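Student Project Support Desk
Ticket 109: Memory module removal, arm stops before contact
Project: Porurlow (PC disassembly, senior automation course)
Opened: Friday, June 24, 2022
Status: Open, awaiting second test
Priority: Normal

3 comments

Description of issue
The Porurlow team reports that the arm halts during its approach to the memory slots. The controller records a force limit event and the program returns to the home position. The fault has been logged on 31 attempts since the fixture was moved to its present location. Removal of side panels is done by hand and is not part of this request.

Equipment
Arm and gripper as issued to the course. Desktop tower, side panel off, placed on its side on the ribbed table. Gray printed fixture for parts to the left of the tower. Motion program written in Rarent, current course release. 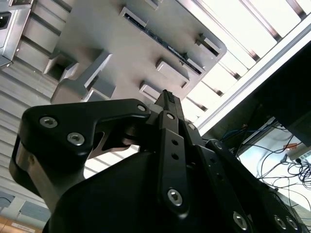
Steps already taken by the team
Gripper screws were checked with a hex key and none required tightening. The tool weight entered in Rarent was compared with the value on the course sheet and found correct. The approach speed was lowered by half. The fault continued at the same height each time.

Comment 1 - Support Desk
Please confirm which tower was used when the slot positions were taught. The course holds two models, and the memory slots do not sit at the same depth in both. Please also state whether the fixture plate was clamped again after the move, and attach the controller log.

Comment 2 - Lyle Lindqvist, Porurlow team
The positions were taught in the Solís room in December, on the other model. The team was not aware that the depth differed. The fixture plate has been clamped and its corner points taught again. The log is attached and contains over 600 lines; the force events are near the end. 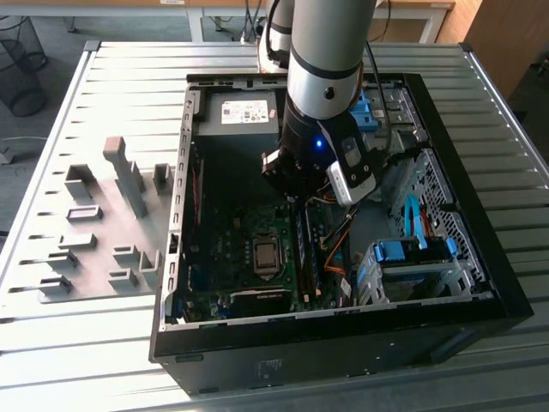
Comment 3 - Support Desk
The log has been reviewed. The force events occur while the program is still in its fast approach segment, so the arm is moving to a height that belongs to the other tower. The team is asked to proceed as follows:

1. Save a copy of the present program under a new name.
2. Teach a new reference point on the motherboard, using the corner of the slot nearest the power supply.
3. Set the approach height from that point and run the path with the gripper open and no pick command.
4. Repeat the run at low speed, with a team member at the stop button.
5. Attach the new log to this ticket.

The force limit must not be raised. Requests to change it go to the course instructor - the support desk cannot approve them.

The team also asked whether the Grasance scoring sheet allows a different tower for the final demonstration. That question has been forwarded to the instructor and will be answered separately.

Comments (3)
Shares (0)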